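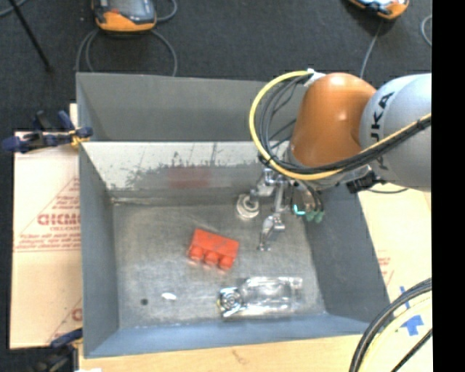
Patricio Soler escreveu:

> Pessoal, li o rascunho ontem à noite e continuo sem entender
> o que vocês querem dizer com "compreensão" do termo de
> consentimento. Na seção 2 parece que é lembrar o que estava
> escrito. Na seção 4 já virou saber aplicar a informação à
> própria situação. E na discussão aparece como se fosse um
> juízo do avaliador: "esta pessoa compreendeu o suficiente".
> São três coisas. Um comitê de ética só tem obrigação clara
> em relação à última, e a última é normativa, não sai do
> questionário.
>
> Segundo ponto. Tínhamos 700 respostas e a análise é feita com
> 600. O texto diz "excluídos por desatenção" e segue em frente.
> Excluir gente desatenta de um estudo sobre gente que assina
> sem ler me parece, desculpem, jogar fora o fenômeno. Quem
> decidiu isso e quando? Estava no pré-registro?
>
> Terceiro, menor: a vinheta do transplante. Em espanhol eu leio
> "autorizó" e penso num ato. Em português vocês puseram
> "concordou" e eu penso num estado de espírito. Se a diferença
> entre os dois grupos está justamente aí, o resultado
> pode ser de dicionário.
>
> Não quero atrasar a submissão. Mas eu, como parecerista,
> devolvia.
>
> P.

Patricio, lista,

respondendo correndo entre duas aulas, perdoem o telegrama. Vou por pontos mas fora de ordem, o segundo é o que me tirou o sono.

Sobre as exclusões. Fui olhar o pré-registro. Está lá, sim, mas está mal escrito — e a culpa é minha, fui eu que redigi aquela parte. Diz "participantes que falharem nas perguntas de verificação serão excluídos da análise principal". Análise principal, no singular, sem dizer qual. Na época a gente tinha em mente a comparação entre vinhetas, onde faz sentido: se a pessoa não leu que o paciente tinha sido avisado do risco, a resposta dela sobre o paciente avisado não informa nada. Só que depois acrescentamos a parte do termo propriamente dito, a pessoa lendo e assinando, e a mesma regra foi aplicada por inércia. Ninguém decidiu. O filtro rodou no começo do script e dali pra baixo tudo herdou.

Então concordo com metade do que você diz. Para as vinhetas, mantemos. Para o termo, os 700 têm que entrar. Rodei de novo hoje de manhã bem cedo, só a tabela descritiva, sem modelo nenhum. O padrão geral continua mas a diferença entre o termo curto e o longo encolhe. Não some. Encolhe. Faz sentido, quem não lê não lê nenhum dos dois. Acho até que é o resultado mais interessante do artigo e a gente tinha enterrado ele num filtro.

O que eu não aceito tão fácil é a frase do "jogar fora o fenômeno". Tem duas desatenções aí. Uma é a da pessoa que assina um termo no hospital sem ler porque confia na médica, ou porque está com medo, ou porque todo mundo assina. Outra é a da pessoa que está respondendo questionário pela Udance com a televisão ligada e quer acabar logo. A segunda não é amostra da primeira. A pessoa com a TV ligada talvez lesse cada linha se fosse o joelho dela. A que lê tudo com cuidado no nosso estudo (porque está sendo paga e acha que vai ter prova no fim, vários escreveram isso no comentário aberto) talvez assinasse sem olhar na véspera de uma cirurgia. Incluir os desatentos não nos dá o fenômeno de graça. Dá outra coisa, que precisa de nome. Proponho uma parágrafo inteiro sobre isso nas limitações, e não uma frase de rodapé.

Primeiro ponto, compreensão. Você tem razão e eu já sabia que você tinha razão antes de você escrever, o que é pior. O problema é que a escala Vũ, que a gente usa, mistura de nascença. Os itens iniciais são de recordação pura (qual é o procedimento, quem faz, pode desistir ou não), depois vem um bloco de aplicação, e a nota final soma tudo. Somar recordação com aplicação já é uma tese sobre o que compreender é, só que disfarçada de aritmética. Opções que eu vejo:

a) separar as duas subescalas e reportar cada uma. Dá trabalho, mas é um dia, os dados já estão codificados por item.

b) manter a soma e defender no texto que para fins de consentimento as duas contam. Não sei defender. Se alguém souber, que escreva.

c) parar de falar "compreensão" e falar "desempenho no questionário". Feio porém honesto. O título vai ficar horrível.

Eu iria de a) com um pouco de c) no método. Sobre o terceiro sentido, o do avaliador: aí eu discordo que ele não saia do questionário de jeito nenhum. Que o limiar é normativo, claro. Quanto é suficiente pra uma vacina e quanto é suficiente pra um ensaio de fase inicial, isso nenhum dado diz. Mas a pergunta "as pessoas comuns movem o limiar conforme o risco?" é empírica, e é a que as quatro vinhetas testam. O que a discussão faz de errado é pular disso pra "logo os comitês deveriam mover o limiar". Esse "logo" tem que cair. Achei três vezes no texto, duas minhas. Se o leitor quiser o argumento ponte ele tem que estar lá, com premissa e tudo: que a intuição de quem vai ser paciente tem algum peso na hora de fixar a regra. Eu acredito nessa premissa. Sei que você não. Podemos deixar como condicional e seguir amigos.

Um aparte pra quem está chegando agora na lista e pediu contexto: a briga antiga é se consentimento é uma autorização (ato, público, vale ou não vale) ou um estado da pessoa (ela sabe, ela quer). Os dados que já tínhamos no piloto sugerem que as pessoas usam a mesma palavra pras duas coisas e trocam no meio da frase. O Phúc Khổng tem um texto curto sobre isso que circulou aqui na lista, procurem no arquivo pelo assunto "assinou, mas".

O que leva à tradução. Aqui o Patricio acertou em cheio e eu não tinha visto. Reli as duas versões lado a lado. Não é só "autorizó" / "concordou". Na vinheta da pesquisa genética o espanhol diz "dio su consentimiento" e o português diz "consentiu com", ok, próximos. Mas na do transplante e na da menor de idade estamos com verbos de família diferente. Nas duas onde o efeito aparece!! Pode ser coincidência. Não quero escrever isso numa carta ao editor.

A retrotradução não pegou porque quem retrotraduziu era bom demais, leu pelo sentido e devolveu "autorizó" bonitinho. Lição pra próxima: pedir retrotradução burra, literal.

Saídas: coleta nova só com essas duas vinhetas, em português, metade "concordou" metade "autorizou". É barato, os textos são curtos. Pedi orçamento à Udance e eles respondem até o fim da semana. Se o efeito for igual com os dois verbos, vira uma nota e acabou. Se não for, o artigo é outro, e talvez melhor, mas aí esquece o prazo.

Sobre prazo. A Prorier aceita o manuscrito até dezembro e já avisaram que não estendem. O resumo expandido tem limite de 1.000 palavras e o nosso está acima, então cortar junto. Sugiro cortar toda a revisão sobre paternalismo, que é simpática e não faz nada. O trecho sobre Callard fica, é curto e um dos pareceristas da rodada passada pediu expressamente.

Divisão de tarefas, se ninguem reclamar:

- eu refaço as tabelas com todo mundo e separo as subescalas. Subo o script novo com o filtro DEPOIS, comentado.
- Phúc Khổng, você pega a seção 2? Precisa de uma definição, uma só, e depois coerência com ela até o fim. Se forem duas definições, que tenham nomes diferentes.
- Patricio, os verbos. Você escolhe os pares e a gente discute aqui. Por favor inclui "aceitou", que é o que metade dos participantes usa na resposta aberta e a gente nunca testou.
- limitações: eu faço um primeiro rascunho, vocês batem.

Dúvida que sobra e que jogo pra todos: se reportarmos as duas análises, com e sem exclusão, qual vai no corpo do texto? Pelo pré-registro, a com exclusão. Pelo que acabei de escrever, a sem, pelo menos pro termo. Minha tendência é pôr as duas na mesma tabela, lado a lado, e dizer no texto que a regra foi mal especificada. Desviar do pré-registro e avisar não é crime. Mas já vi parecerista tratar como se fosse, e queria ouvir quem passou por isso. Mandaram o quê na carta? Explicaram na primeira página ou só no suplemento?

Outra coisa, quase esqueci. Nas respostas abertas tem gente contando caso próprio, com nome de hospital e tudo. Isso NÃO pode ir pro repositório do jeito que está. Seria bonito, um artigo sobre consentimento publicando o que ninguem consentiu em publicar. Tirei a coluna da versão compartilhada agora há pouco. Quem baixou a antiga, apague, e me avisa em privado que apagou.

Tenho aula em cinco minutos. Volto a ler a lista depois das 18h, mandem o que tiverem, mesmo incompleto. Patricio, obrigado, e da próxima vez manda antes da gente formatar as referencias.

abs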